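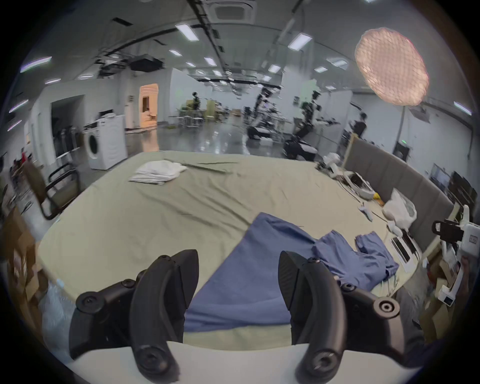 Blue cloth on a pale green sheet

Speaker notes, fan club merchandise talk, Womdale library, 14th September

Start with the band. Gondari played small rooms for years before the first single sold. Ask who owns it. Wait for hands.

Next, the doll. Baudry announced a Gondari set in May, one doll for each member, and made 1,791 of them. The first 1,000 came with a numbered card. Mine is 71. Pass the card round and get it back.

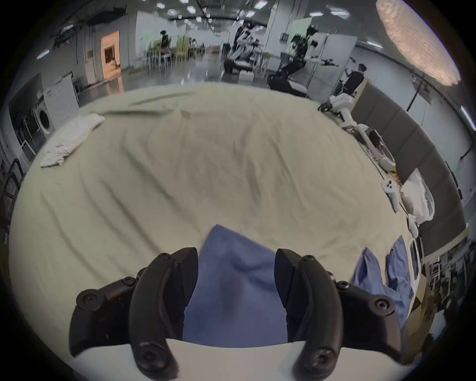
Prices. A boxed doll with its card now goes for almost 100 pounds. Without the card it is far less. Mention the drummer, whose hair was the wrong colour and had to be redone. Both versions sell.

Play the clip from the Bredura show, second verse only. The jackets on the dolls are copied from that night.

Then the fans. Many people said the band would be forgotten within a year. The club is still getting new members, and plenty of them are older than I am.

Questions. If asked about a reunion, say I have heard the same rumours as everyone else. Leaflets are by the door.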